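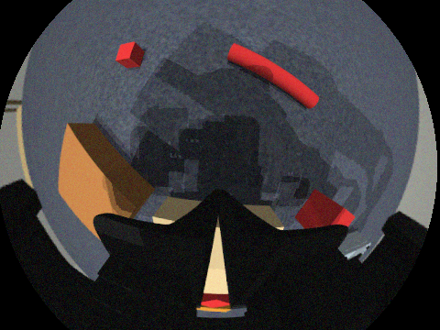 Red cube and red cylinder on the blue-gray floor, simulator view

Forum > Foreign Affairs and Defense > Naval matters

Thread: Would a blockade of the Prellent Strait really work?

Ritva Rissanen
I have been reading the December discussion on this board about the Prellent Strait, and I would like to open a separate thread, because the old one became mostly an argument about elections.

My question is simple. Many commentators write that Novau could close the strait whenever it wants, and that Clindance would then have to accept its terms. I am not convinced. To announce a blockade is easy. To keep it for two months in winter, with a small navy, is a very different task. Novau has 7 frigates on paper. A ship which is on paper may be in repair, or its crew may be in training. I would be surprised if more than four could be at sea at the same moment.

Please excuse my English, it is my third language. I hope the meaning is clear.

harborlight
Your English is fine. Your navy math is too kind to Clindance, though. Novau doesn't need frigates to close anything. Shore missiles on the Hinds side and a few mines would do it. The insurance companies would close the strait for them before the first shot.

Ritva Rissanen
Thank you, harborlight. I agree about the insurance, and I should have mentioned it. But mines are a problem for both sides. Nearly 70 percent of the fuel that Novau buys comes through the same water. If they put mines there, they also stop their own tankers. I have not seen any explanation of how they would manage this in the second week or the third week.

old_signals
This. People forget who uses the strait.

dmk44
They have pipelines.

Ritva Rissanen
They have one pipeline, dmk44, and it comes from the north through a country with which they have quarreled over the price since last spring. I would not want to plan a war on it.

harborlight
You are assuming they plan for a long fight. I don't think they do. The whole idea is to make a crisis that lasts ten days, frighten everyone, and get a better treaty on the fishing zone and the islands. For ten days you can live from storage.

Ritva Rissanen
That is possible, and it is the strongest argument I have heard for your side. My difficulty is that the other government also has a vote in how long the crisis lasts. Clindance has spent many years preparing for exactly this. They moved grain and medicine inland, they widened the southern rail line, and they trained the reserve for harbor defense. If they simply wait, what does Novau do on day eleven? It must either go home, which would be a humiliation, or go further — and I believe the generals do not want to go further. You can read it between the lines of their own military journal, where the officers complain constantly about spare parts.

pelican_post
Officers complain about spare parts in every army in the world. My father did it for his entire career. It doesn't mean they won't fight.

Ritva Rissanen
This is fair. I withdraw the spare parts as evidence, but I keep the rest.

dmk44
So basically you think nothing happens. We heard the same before the Hinds incident and then two patrol boats were sunk.

Ritva Rissanen
No, I did not write that nothing happens. I wrote that a full blockade is unlikely. Small incidents are very likely, and I think they are more dangerous than the big plan, because a young captain in fog makes the decision and the ministers must defend it afterward. The Hinds incident was of this type. As far as I know it was never ordered from the capital.

harborlight
Disputed. The inquiry only published the summary.

Ritva Rissanen
Yes, disputed. I should have said "according to the summary."

old_signals
Does anyone have a link to the full tanker traffic numbers? The ones in the old thread are dead.

pelican_post
I have them saved from the port authority page. Will post on Saturday when I am back at my own computer.

harborlight
Good, then we can check that 70 percent. I still think it's high, a lot of that fuel is re-exported.

Ritva Rissanen
I did not think about re-export. If the number is much lower, I will have to change my opinion on the mines — but not on the winter.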